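Cimberg Community Help > Renting and Moving > Deposits

Landlord wants $223 out of my deposit for "cleaning". Can I push back?

Posted by Pronunix
July 5, 2026

I moved out of a one-bedroom at the end of April after 3 years. The deposit was $950. I got a check back for $727 and a letter with one line on it: "cleaning, $223." No receipt, no list of rooms, nothing about what was dirty.

I cleaned for two days before I turned in the keys. I did the oven, the fridge, inside the cabinets, the bathroom, the windows and all the flat surfaces. I wiped down the furniture too, as the place came partly furnished.

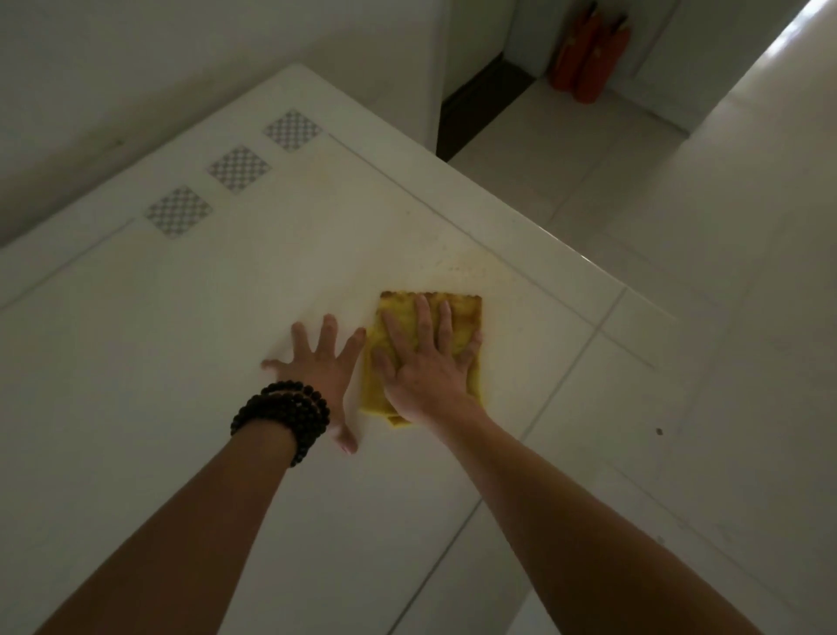

At the walk-through the manager looked in each room, said it was fine and took the keys. I did not get anything in writing from her. My lease says the unit must be returned "in the condition received, except for ordinary wear." There is also a line near the end that says a cleaning fee "may apply," with no amount given.

I have called the office twice and been told someone will call me back. Is it worth going further over this amount, and what do I send them?

Gervasio Retamal

Yes, it is worth a letter. I managed rentals for 8 years, and one-line deductions like that were usually the first thing an owner backed down on.

Write to the address on the lease, not the office phone. Put in your name, the unit, the date you moved out, the deposit amount and the amount kept back. Ask for an itemized statement and copies of receipts. Then say you dispute the deduction and want the $223 returned by a certain date – two weeks is normal. Send it certified and keep the slip.

Find your move-in checklist if you had one. It carries more weight than anything you say about the walk-through. If the ceiling, walls or carpet had problems during your tenancy, include copies of any messages where you reported them.

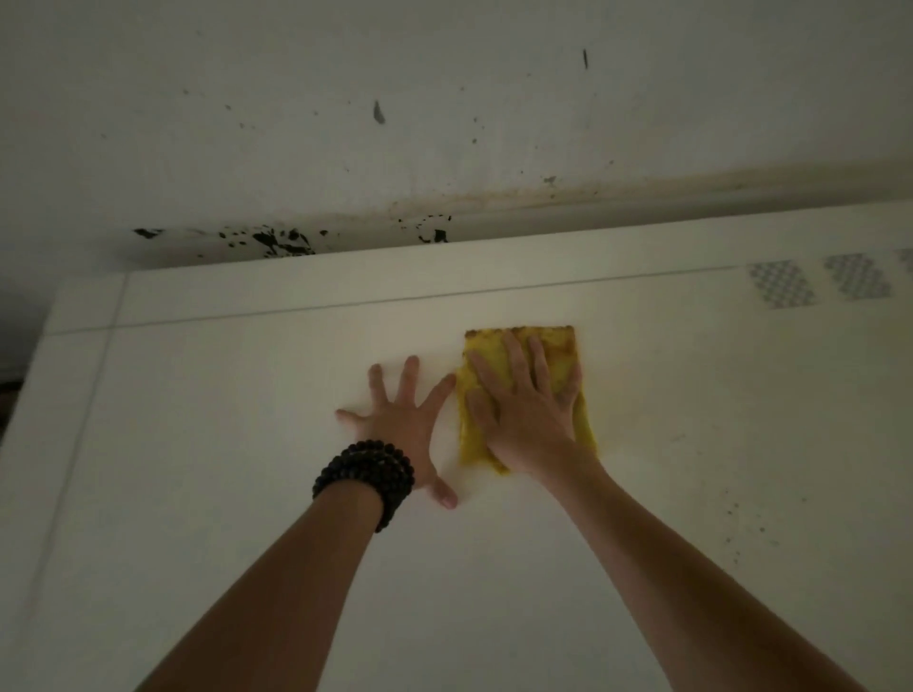 Look up the deposit rules for your state as well. Many states give the landlord a deadline to send the itemized list, and in some of them missing it means losing the right to keep anything. I don't know which state you are in, so I can't tell you the number of days.

If the two weeks pass, small claims is the next step. The filing fee is usually added to what you get back if you win.

Ocampo

Same thing with my old place. I just let it go. They always keep something.

Cornura

Did you cash the check? Read the back of it and the letter first – if either says "payment in full", ask legal aid before you deposit it. They answered my email in a couple of days and it was free.

Also, "may apply" with no amount is pretty vague. I would quote that line in your letter and ask them how they got to their number.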